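The Javetti run closed in September with 672 attempts. Success meant one item moved from the sink to the dishwasher rack, door already open.

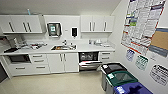

Hà wanted to know whether 523 successes counted if the policy had only memorized the kitchen. The Pludum lead reran 70 attempts with the items shuffled.

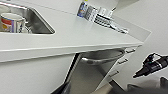
The rate fell by 2 points – inside the noise. She logged it under Drakach, the old project name, and left the light on for the night batch.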